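Korkor Alhassan
3/20/25

1/ Stationery shelf at the shop is getting a sort-out this week and you lot are coming with me, sorry
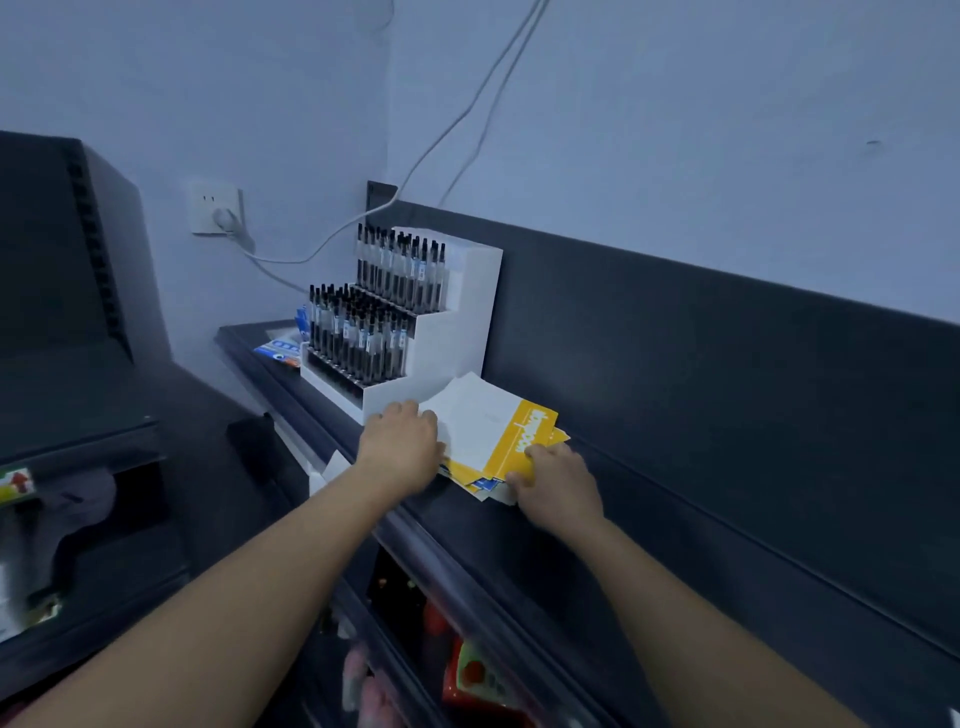 2/ The paper and card pile first! It lives next to the pens and it breeds, I swear. I square it up, go off to serve someone, come back and there's a yellow corner poking out again

3/ Pens are staying on the white stepped stand. I did try them in a mug by the till once and we lost 29 in a fortnight (if you have a black-capped pen from us and can't remember paying for it, hello)

4/ Salamatu Boateng wants the whole shelf moved to the other wall before the September rush. I'd like a socket nearby wherever it goes, so we're still arguing

5/ Question for anyone who runs a little shop: do you keep loose card flat or stood up? Flat looks neater but people only ever take the top one

6/ Someone's already said get a Birkett rack. Looked it up, it's £58!! For a rack! I'll be using a shoebox until further notice

7/ Right, kettle's on. Greetings cards tomorrow if I can face them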